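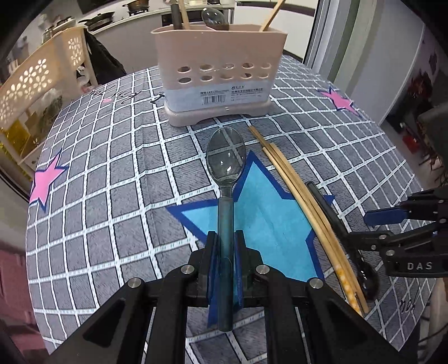
Linel open day: the kitchen rooms

I went to the Linel open day on 16th December expecting to be sold something, and I wasn't far wrong. The leaflet promised "kitchens that stay tidy." I have lived in enough apartments to doubt that any kitchen does.

The utensil table was where I spent most of my time. It had a gray cloth with a white grid, big blue and pink stars, and some cursive writing I didn't bother to read. Cheerful enough, but I wouldn't want to hunt for a clear plastic spoon on it before coffee. A pattern that busy hides small things.

The holder is what they were really pushing. It's pale pink plastic with rows of round holes, and it still had its barcode label on the front. A wooden spatula, a clear ladle and a chopstick can all stand up in it, fine. My question was about the bundle of wooden chopsticks lying on the cloth next to it, and the dark spoon with the long handle. If the holder is so handy, why does the table still need clearing? Gearóid Breathnach, who was showing our group through, said it was a matter of habit. I have heard that one before, usually from people selling boxes.

I liked the cream shelf rack more than I expected to. The flower cutouts are not my taste, but it had a bottle of yellow oil on a lower level, where a cook might really want it. The jacket hanging beside it was the most honest thing in the room – that is how my kitchen looks too.

The Gandau room, 2 doors down, was mostly lids. I gave it six minutes.

Entry was free, parking was not. They say they'll run it again in July, with more storage for small stoves. I might go for that, if it's raining.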